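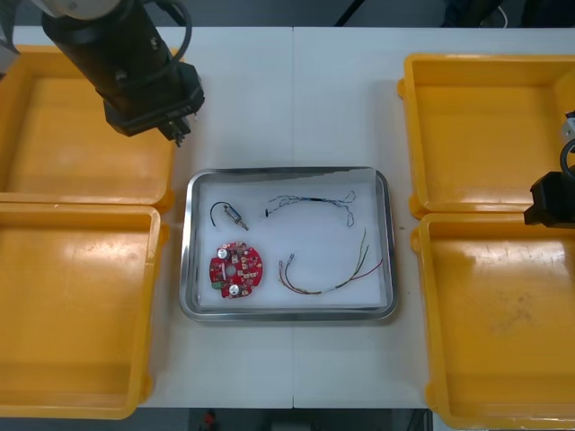 Four parts in the tray, four bins to sort them into, and the two arms of the Handine kit at the start of a round.

I have been repairing small electronics for most of my working life, and for the greater part of it I have had a drawer I would rather not open in front of company. You know the kind. Motors with one good wire, boards pulled from things I no longer remember, cable ends that somebody (me) was sure would come in useful. So when the Handine sorting kit went on offer this spring, two small arms and the software to run them, I was an easy customer, and I'd like to say a few words in its favor before I get to the part that bothers me.

The kit is sold on a simple promise. You tip a few parts into a tray, you tell the software which bin is for what, and the arms do the sorting while you get on with something that needs a human being. The brochure shows gears and blocks, all the same size and all very well behaved. My advice to anybody thinking of buying is to forget the gears and blocks completely and ask to see it handle a wire harness. Svend Frandsen, who sold me mine and who is a patient man, set one out without complaining, next to a round red circuit board and a loose twist of thin wires, and I thought better of the company for it.

A board is an honest sort of object to pick up. It has an edge, it stays the shape it was, and if the fingers close a little off center you will generally get away with it. A harness is another matter altogether. It is gathered tight in one place and goes every which way at the ends, and where you take hold of it decides whether you lift one thing or drag half the tray along with it. My own hands learned this so long ago that I had forgotten there was anything to learn, and I found it oddly touching to watch a machine be slow and careful about something I do while talking on the phone.

How well does it do? Over the month of August I kept a tally, which my friend Endang Saragih says is the most fun she has ever seen me have. I put 1,054 parts through the tray and the kit put 900 of them in the right bin without help from me. The rest it dropped, misplaced or gave up on, and nearly all of those were wires of one kind or another. I think that is a respectable showing for a product in its first year, and I also think it belongs on the first page of the brochure, where it would save a good many people from buying the thing for the wrong job.

Now for my complaint, and it is with the way the service plan is sold. For the first 47 days you get everything, including the updates that teach the arms new parts. After that the updates belong to the paid plan, and the wires are exactly where the updates matter most. I don't mind paying for work that people go on doing. I do mind being shown a harness at the demonstration and finding out at home, with my reading glasses on and a cup of coffee going cold, that getting better at harnesses costs extra. Gunhild Fogh, who runs a repair bench a good deal busier than mine, pays for the plan and says it earns its keep. For her I'm sure it does. For a shop my size, I would like to see a cheaper plan with fewer updates, even if they came only twice a year – I would sign up for that tomorrow and tell my neighbors.

I am keeping the kit, all the same. The motors and the boards go where they should, the drawer is half empty, and I have started bringing in a second box from the garage. The wires I still do myself in the evening, with the radio on.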